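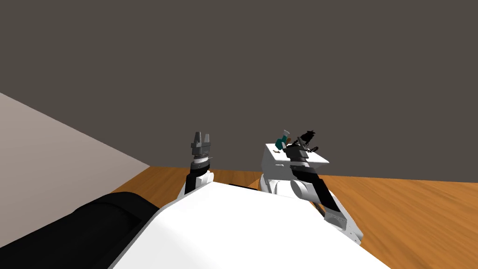
Issue 5, page 12

HOW DO YOU TEACH A ROBOT TO TIDY UP?
(Slowly, and with snacks)
by Myrtle Begay

If you have ever been told to clean your room, you will know that it is one instruction. Two seconds of talking, tops. For a robot, the same job is a whole term's work for the Lullholm Robotics Club, and they are still going.

The club's robot is called Welta. Welta has two arms, a smooth white body and a pair of grippers, and lives inside a computer. The room is in there too, with its wooden floor and plain grey wall. This is called a simulation. It works a bit like a video game, except that the main character is trying to put things in a box and there is no music.

Why not use a real robot?

Real robots cost a lot, and they break. So do the things they bump into. In a simulation, Welta can drive into a wall at full speed, and all you have to do is press Reset. Kylie Henare, who is 11, pressed it so often in January that her team put a sticker on the key. It says KYLIE'S.

What is a gripper?

It's the robot's hand. Yours has four fingers and a thumb, and it can feel whether a grape is squashy. The grey gripper on Welta's left arm has two short fingers. They open and they close. That's the full list.

To pick something up, Welta has to get those fingers on either side of it, then close them by the right amount. Too little and the thing falls. Too much and, in the real world, you'd have grape juice.

Who tells the arms what to do?

The club members do, by writing code. An arm has joints, like your shoulder, elbow and wrist, and every joint needs to know how far to turn. You do this sort of thing while thinking about lunch. Obadia Simiyu's first program was meant to make Welta wave hello. It made Welta point at the ceiling and stay there. Obadia told everyone it was a dance move.

After that the club began keeping a log of every attempt, good or bad. By 7/31/24 there were 2370 tries in it. Most of the notes are short. "Missed." "Missed again." "Went the wrong way, looked happy about it." Marin Stojanović, who coaches the club, reads the worst ones aloud at the end of each meeting, including his own.

A log sounds dull, but it's how the team found their biggest mistake. One person had measured the box in centimetres and another had typed the numbers in as metres. As far as Welta knew, the box was the size of a swimming pool, and the robot was doing very well at hitting it.

Try it at home

You will need a friend, a scarf, two wooden spoons and five small things that won't break.

1. Tie the scarf over your friend's eyes. Your friend is now the robot.
2. Give the robot a spoon for each hand.
3. Using only words, get the robot to pick up each thing and drop it in a bowl.
4. You can't say "there" or "that one". Robots don't know what you mean by "there".
5. Swap places, and be nice about it.

Write down how many tries each thing took. If you beat 2370, please send us your log.

Next issue: Kosmas Antoniadis builds a bridge out of spaghetti, and his brother sits on it.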